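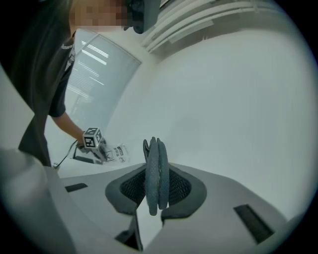
Randell, April. Jindton Handling has published its upkeep routine for the Cirance hand-held gripper, a tool that asks very little of its owners and gets, on most benches, slightly less than that. The routine runs to 10 pages, two of them on the subject of putting things back where they were. It starts with the two padded fingers, which should stand upright and close together at rest, and moves on to the black mesh panels on either side of them, where lint goes to retire. The marker cube on top of a gripper gets a page to itself. Its black-and-white patterns should be wiped with a soft cloth and should never be improved with a pen.

The routine was written at the Mabaso workshop, which looks after 104 of the grippers and has strong feelings about most of them.

"The old instructions said to inspect the tool regularly," said Sibusiso Dlamini, service lead at Jindton. "We asked people what regularly meant and got answers ranging from every morning to no."

Under the new schedule, a full check takes about 25 minutes. Finger pads are replaced as a pair. Cables are followed by hand from one end to the other, with attention to any spot that has been shut in a drawer. After new pads go on, the user closes the gripper on a thin plastic bag, lifts it, and watches for slipping. The bag was chosen after trials with several nobler objects, all of which were too easy to hold.

The workshop has also revised its fault log, which stood at 1809 entries when the rewrite began. The category "acting weird" has been retired and its contents sorted into worn pads, dirty markers and cables not plugged in. The last of these is the largest.

"I don't want to say which team was responsible for most of the unplugged cables," said Dlamini. "It was mine."

Printed copies of the routine will ship with replacement pads starting this month. Existing owners can request one from the Jindton service desk in Randell, which opens at 8 a.m. and would appreciate the serial number in the first message.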